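News > People > Interviews

Kolbrún Holst on Lending Languages

When Kolbrún Holst joined the Calgate Public Library, its collection in languages other than English filled a single bay near the periodicals. The collection now holds 692 titles, and its readers are among the most regular borrowers in the system.

"People came in for the tax forms and the computers," Ms. Holst said. "They did not think of us as a place for novels, and we had given them little reason to."
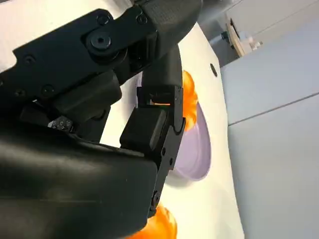
Her first purchases were guided by request slips, which patrons could fill out in any language. Persian poetry and Hindi detective fiction led the list. "We had ordered grammar books – many grammar books – and what readers wanted was a good story for the weekend."

Cataloging proved slower than buying. Records in original script had to be entered by hand, and 73 titles still await full entries. 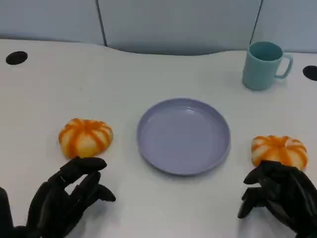
Plans for the Coming Year

Ms. Holst expects the Paredes branch to receive its own shelves in August, beginning with 40 books for children. Fereshteh Jalali will select the Persian titles.

"Parents ask for the books they grew up with," Ms. Holst said. "Some are out of print, and we are still looking for them."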